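Features > Workplace > Furniture and fittings

Sep 16, 2020

The second life of the office desk

When a firm gives up a floor of office space, the furniture is usually the last thing discussed and the first thing to cause delay. Leases require the rooms to be handed back clear, and a clearance contractor charges by the load. Until June, most desks leaving the business park at Flirkgate went straight to a chipping plant. A growing share now goes to Pevside, where the refurbisher Hoekstra sorts, repairs and resells them.

Sorting begins with the top. Frames are steel, bolt together and seldom fail. Tops carry the wear, and their value depends on the depth of the surface layer. A veneered top may have less than a millimetre of real timber over the core, which allows one light sanding at most. Solid tops can be sanded several times, but they move with the humidity of the room and must be fixed through slotted holes.
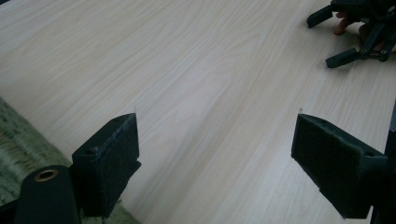 Can a scratched veneer top be saved? It depends on whether the scratch has reached the core: if it has only marked the lacquer, the finish can be cut back and recoated, but a scratch through the timber has to be filled and will remain faintly visible.

Hoekstra grades every top on a scale of one to four. Grade one is sold as it stands after cleaning. Grades two and three are recoated, with a drying period of seven days before stacking. Grade four is cut down for shelving or sent for chipping. The scale takes no account of colour, although pale tops sell faster than dark ones and buyers will often accept a lower grade to get them.

The finish is the slowest part of the process. Water-based lacquer is dry to the touch within hours but does not reach full hardness for days, and tops stacked too early stick together or take a print from the packing. Hardwax oil is easier to repair on site – a worn patch can be rubbed down and oiled again without treating the whole top – but it needs regular attention, and few offices provide it. 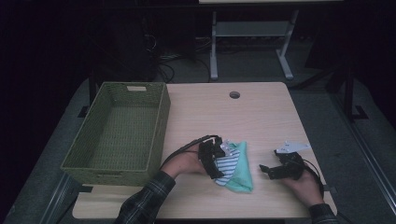
Cable holes are a further complication. Positions were never standardised between makers, so a mixed batch rarely lines up with the trays and sockets already fitted in a building. Tronell, which supplies under-desk cable trays, now sells a version with sliding brackets for this reason. The alternative is to plug the old hole and drill a new one, and a plug cut from different timber will always show.

Transport decides whether any of this pays. Desks sent out assembled fill a van quickly. Taken apart, with the tops packed face to face, they travel at a far lower cost per desk, but the fixings must be bagged and labelled with each frame. Lost bolts remain the most common reason for a late delivery.

4 comments | Share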